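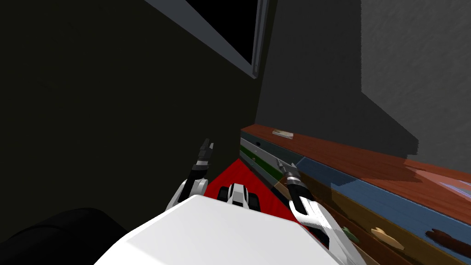
**Hatora** is a sorting and put-away line at the Ehlers parts depot in Prerville. Two-armed robots, rehearsed in simulation first. Handles 3,000 items a shift. Before that, all by hand, 421 on a good day per picker.

## Effect on staff

Pickers moved to checking and restocking. Less lifting, more screen time. Pay grades were redone in January, and the night shift was cut to one crew. Some workers liked teh change, others missed the walking. Training runs 100 hours, partly at Vollirach. 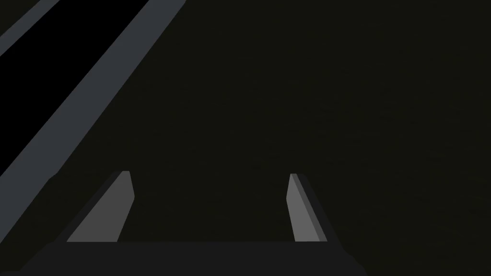 Who steps in when a robot drops a part?

The floor tech on duty. They pause the line, clear the part and log it befor restarting.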